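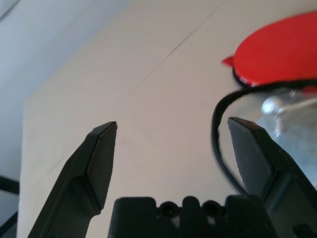

球拍收进拍套之前，胶皮要不要先擦？

要擦，擦完晾干再收。海绵沾一点清水，拧到不滴水，从拍柄那头往拍头擦，擦完平放着等它干透，再合上套子。

这两句话写在一张卡片上，夹在希奥玛拉·绍博的记事本里。字是卡哈尔·尼克·吉奥拉的，笔画往右歪，“晾”字写错了一回，划掉重写。他学中文比她早，在奥多姆洛的夜校里坐第一排，后来什么都爱用中文写，买菜的单子也写，给她的条子也写。卡片有些年头了，边角发软。

七月，希奥玛拉要从奥多姆洛搬到斯托嫩去。女儿在那边给她找了一套带阳台的房子，厨房小，楼下有面包店。搬家公司早上八点来，前一天下午她还在收最后一间屋子，就是放桌子的那间。大件都贴了条子，书装好了，冬天的衣服装好了，剩下的是柜子最下面一层的东西，那一层她一直留着没动。

她跪下去，把那一层的东西往外拿。先拿出来的是一双旧球鞋，鞋带系在一起。然后是一条毛巾，硬了，上面有格拉哈莱斯玻璃厂的厂标，洗得快看不见了。再往里是一本记分的本子，一卷胶带，一瓶干掉的胶水。拍套在最里面，靠着柜板立着。

她把这些东西拿到桌上，去厨房烧水。
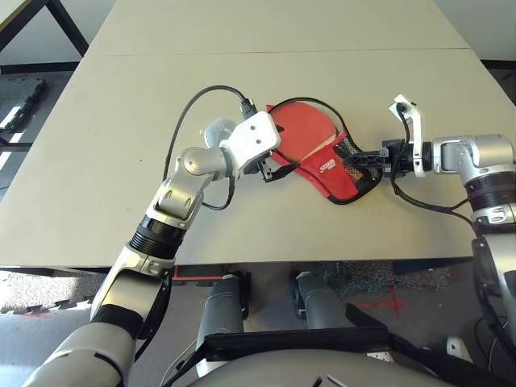
卡哈尔走的时候没有说什么时候回来。他去加列尔修船，说好去一个夏天，后来在那边买了房子。他走前一天晚上还来打过球，打完把拍子擦了，套好，放在她家门厅的凳子上，第二天早上人就上了火车。希奥玛拉打电话问他，他说先放你那儿吧。那个拍套她在灯下看过很多次，大红的颜色，套子上有一块黑边的黑色网兜，翻下来的那片红布上印着一个小小的白色标志，是汉字。头一回看见的时候她认不全，问他，他说他也认不全，买的时候只看中了颜色。平放在桌上，圆的那一头就是拍头，形状跟拍子一样，一看就知道里面该放什么。网兜他是拿来放零碎的，有时候是钥匙，有时候是夜校的饭票，有一回放了一块包着纸的奶酪，三天以后才想起来。

水开了。她泡了茶，端着杯子回来，没有坐。

他们是在玻璃厂的食堂里开始打球的。食堂午饭后空出来，把两张长桌拼在一起，中间立一排盐瓶当网。桌子窄，球落到桌缝上会往旁边跳，谁也接不着。卡哈尔主张落在桌缝上的球重打，希奥玛拉主张算分，两个人为这个争了一个冬天。后来定下来，单日重打，双日算分。食堂的人听见了都说这规矩没有道理，可是他们一直照着打，打到厂子关门。

厂子关门以后，他们到她家来打。她丈夫那时还在，他不打球，喜欢坐在窗边看报纸，球滚到他脚下，他就用脚背拨回来，眼睛不离开报纸。有时候他替他们记分，记着记着忘了，就照自己的意思编一个。那本记分的本子里有好几页是他编的。第一页上他写，本场比赛奖金200元，由输的一方支付。没有人付过。后面的页上这笔钱又出现过一次，写的是上次的200元仍未付清，请双方注意。

希奥玛拉翻到那一页，看了一会儿，把本子合上，放进要带走的那一摞。过了一会儿又拿出来，放到另一边。

她给卡哈尔打过电话，是上个星期的事。她说她要搬家，他的东西还在她这里，问他要不要。

“什么东西？”他问。

“拍子。还有毛巾，还有鞋。”

“鞋不要了，”他说，“鞋穿不进去了，我脚肿。”

“拍子呢？”

他那边有锤子敲铁的声音，敲了一阵，停了。他说：“你还打吗？”

“跟谁打？”

“斯托嫩总有人打吧。”

“我去了再看。”

他说那就寄过来吧，运费他出。她说运费才多少钱。他把地址念给她听，她写在卡片的背面，就是写着怎么擦胶皮的那张。念到门牌号他停了停，说你等一下，我出去看看，我老是记错。她拿着电话等，听见他开门，走下台阶，又走回来，喘着气说，1178号。她重复了一遍，1178号。他说对，加列尔的门牌是按修船厂的编号排下来的，跟街有多长没有关系，头一年邮差总把他的信送到别人家去。

“那我写清楚一点，”她说。

“你写中文都行，”他说，“邮差现在认得我了。” 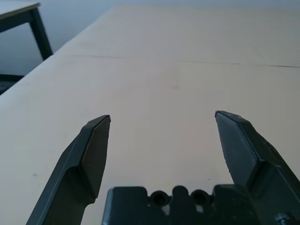
女儿打来电话，问收得怎么样，又问那张桌子到底带不带。斯托嫩的房子她量过，客厅放得下，放下了就只能侧着身子走。希奥玛拉说再想想。女儿说妈妈，搬家公司明天就来了，不能再想了。桌面是很浅的米色，近处看偏暖，像奶油，往远处那一头去就有点发灰，她丈夫当年在店里说这个颜色不耐脏，她说耐不耐脏都是她擦。后来果然都是她擦。女儿在这张桌上写过作业，裁过裙子，有一年发烧，裹着被子趴在上面睡着了，口水流了一小片。这些事女儿都不大记得。她在电话里说，妈妈，你在那边一个人吃饭，要那么大的桌子干什么。

“吃饭用厨房的小桌子，”希奥玛拉说。

“那这张呢？”

“这张再说。”

女儿叹了口气，说她把客厅的尺寸再发一遍。希奥玛拉说好，挂了电话，去找纸箱。

纸箱是面包店给的，原来装面粉，里面有一层白。她用湿布擦了一遍，放在窗台上晾。晾箱子的时候她把拍子从套里抽出来看。拍柄是浅色的木头，上面有一张红白两色的标签，他从来没有往上面缠过带子。她拿手指摸了摸胶皮，不黏了。照卡片上说的，应该擦一擦。她去拿海绵，接了水，拧干，从拍柄那头往拍头擦，擦一下，把海绵翻个面，再擦一下。海绵上有灰。她擦完一面，翻过来擦另一面，然后把拍子平放着，坐下喝茶。茶已经不烫了。

院子里邻居家的孩子在踢球，球打在铁门上，响一声，停一停，又响一声。这家孩子她看着长大的，小时候来敲门，问能不能看大人打球，站在门口看半个钟头，不说话，看完说谢谢。有一回卡哈尔把拍子递给他，让他试试。孩子挥了一下，球飞到柜子顶上去了，到现在也没有拿下来。想到这里，她抬头看了看柜子顶。

她搬来椅子，踩上去，伸手摸。柜子顶上一层灰，手伸到靠墙的地方，碰着了，球往里滚了滚，卡在柜子跟墙的缝里。她下来拿了一把长柄的勺子，又上去，用勺子把球拨出来。球掉在地上，弹了几下，滚到门边去了。她扶着柜子下来，站了一会儿，等心跳慢下来，才过去捡。球黄了，捏一捏，还是硬的。

她把球在衣服上擦擦，放进拍套的网兜里，想了想，又拿出来，放到自己的手提包里。

胶皮干了。她用手背试了试，把拍子装回套里。毛巾叠起来垫在箱子底下，拍套放在毛巾上，还空出一大截。她往空的地方塞报纸，塞到晃起来没有声音为止。记分的本子在桌角放着。她拿起来翻到最后，最后一场是卡哈尔走前一天晚上打的，比分是他自己记的，他赢了第一局，她赢了后面2局。那天她丈夫已经住在医院里了，没有人编分数，所以这一页是准的。下面空着半页。

她拿笔在空白的地方写：奖金200元，请尽快寄来。写完看看，觉得“尽快”两个字太凶，可是已经写上了，用的又是钢笔，就没有改。本子放进箱子，压在报纸上面。

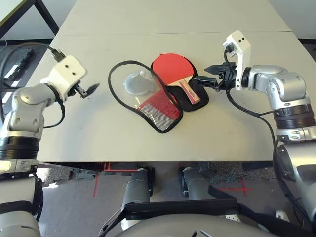
胶带不够长。柜子里拿出来的那一卷早就没有黏性，撕下来是一片一片的，她只好去敲邻居的门。开门的就是那个孩子，现在比她高一个头，嘴里嚼着东西。她说借一下胶带。他进去拿，出来的时候问：“绍博太太，您真的明天走？”

“明天早上八点。”

“要帮忙搬吗？”

“有搬家公司。”她接过胶带，走出去两步，又回来。“你会打乒乓球吗？”

“在学校打过。”

“打得怎么样？”

他想了想，说：“一般。”

她说你来一下。他在裤子上擦擦手，跟着她过来。她把那间屋子的门开大，指着桌子说，这张桌子她带不走，女儿量过了，客厅放下它就没法走路。他要是有地方放，明天搬家公司来之前跟他父亲过来抬。他绕着桌子走了一圈，蹲下去看桌腿，又站起来，把手放在桌缝上，从这头摸到那头。

“这里有条缝，”他说。

“有条缝。”

“球打在上面怎么办？”

“单日重打，双日算分。”

他点点头，好像这是很平常的规矩。他说要回去问问他父亲，车库里有辆不开的摩托车，推出去就有地方了。走到门口他停下来看纸箱，问那里面是不是从前那个红套子的拍子。她说是，寄给尼克·吉奥拉先生。他说他记得，那回他把球打到柜子顶上去了。

“拿下来了，”希奥玛拉说。

“真的？”

她从手提包里把球拿出来给他看。他接过去，在手心里颠了颠，往地上弹了一下，接住，还给她。她没有接，说你留着吧。他就把球放进裤子口袋，鼓出来一块，回去问他父亲了。

邮局五点半关门。她封好箱子，四面都缠了一道，拿卡片出来抄地址。先写加列尔，再写街名，再写门牌号，一个数字一个数字对着写。名字写了两遍，一遍是他本来的拼法，一遍是夜校老师给他定的汉字，写到吉奥拉的“奥”字，她停下来数了数笔画，还是拿不准里面那个米字上头有没有一撇，就照着卡片上他自己的签名描了一个。

写完以后，卡片她没有放进箱子里。她在邮局排队的时候摸了摸口袋，卡片还在。柜台里的人把箱子放到秤上，问里面是什么。

“球拍，”她说，“一条毛巾，一本本子。”

“易碎吗？”

“不易碎。”

“要保价吗？”

她问保价怎么算。柜台里的人说看东西值多少钱，填个数就行。她拿过单子，在那一格里填了200。柜台里的人撕下一联给她，说十天左右到。她问加列尔那边的邮差换过人没有，柜台里的人说这个她不知道，然后请后面的人往前来。

希奥玛拉走回去的时候，邻居家的车库门开着，摩托车已经推到外面了，靠墙停着，轮胎瘪的。孩子的父亲拿着扫帚在里面扫地，看见她，直起腰来，说桌子他们晚饭以后来抬，行不行。她说行，桌子还没擦，她先回去擦一擦。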